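18 Jul 2021
Rakiya Usman
2 min read

Song archive, transfer notes

Did the second box of Patrício cassettes today. 12 tapes, all home recordings of his singing, mostly kitchens and the back rooms of pubs. Jinlong cleaned the heads before we started and again after tape 5, which was shedding badly. Side B of that one is in the log as "partial" and I want to try it again on the other deck.

Levels: he sings very quietly for the first verse and then leans into it, so I set the gain off the last verse and left it. Flynn had been riding the fader on the first box and you can hear it on the files. Please don't do that. Leave it flat and we can sort it out later.

Tape 7 has the long version of the Evia song, the one the film people keep asking for. There are two verses on it that aren't in the printed words. Abimbola wrote them down by ear and is fairly sure of all but one line. She will play it to his sister and see what she makes of it.

The documentary crew want everything by December. I told Chak-lun we can give them the clean files for box 1 now and box 2 when the labels are checked. They also asked for the TV appearance but that isn't ours to give. They need to write to the station.

Speed problem on tapes 9 and 10. Both run sharp, nearly a semitone. I think the machine they were recorded on had weak batteries. I transferred them as they are and put a note in the file name. Don't correct them until somebody who knew his singing has listened.

Drive is at 700 GB used. Second copy went to the Nindwood drive and the checksums match.

To do:
- retry tape 5 side B
- new labels for box 2, the old glue is gone
- ask Flynn where the Pakero leads went
- Abimbola to type up the two verses
- box 3 is still at his sister's, need to fix a time to collect
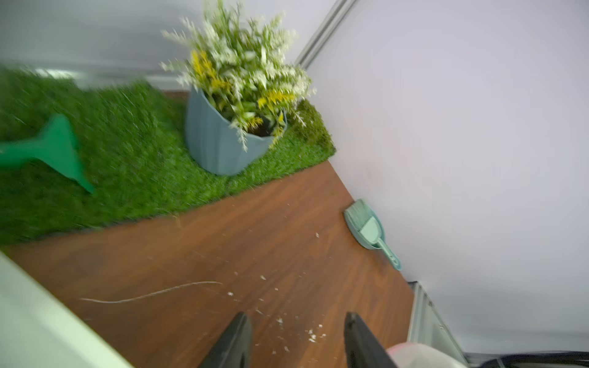
Floor by the green turf, with crumbs.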